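can a robot tidy up yet. short thread, on my lunch so be kind

I've spent 303 minutes of sim runs on this over the weekend. Putting things away, basically. Shelf, box, toys. The stuff my kids won't do
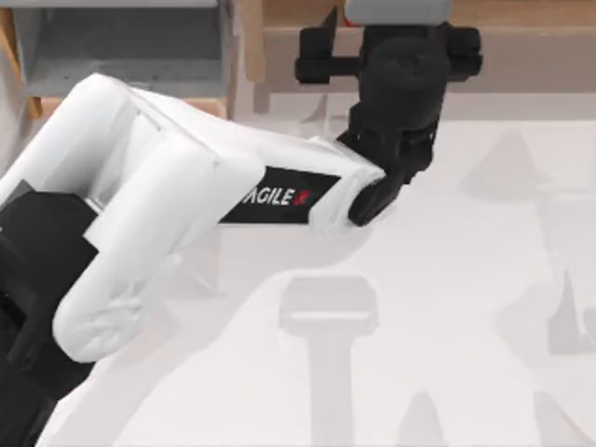

Tamsin Ellery
@tamsinellery · 5/2/22

White arm, black gripper, something grey up by the fingers. Lovely and smooth in a simulator. My kitchen isn't a simulator, it has crumbs and a dog

2/ Picking up = mostly fine now I think. Putting DOWN is the hard bit. Where, which way up, when to let go. Ask anyone at Trevaskis who's packed shelves

3/ Ebony Stubbs asked if it'd do her shop in Padatbridge. 700 lines of stock, half of them squashy. No. Not this year

4/ cubes though. everyone tests on cubes. hard edges, flat sides, dont flop about. Try a wet sock 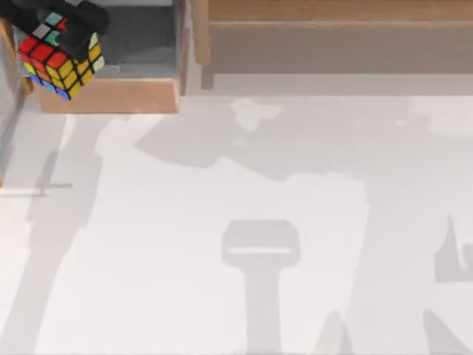 Rubik's cube over the wooden box. Nowhere near solved, same as mine

5/ so would I buy one? If it did 70 socks without me watching, yes. Untill then I'm the robot

6/ Beverley Katene reckons dishwashers first, laundry last. I'd say laundry never. Back to work, will do the folding one in November if I remeber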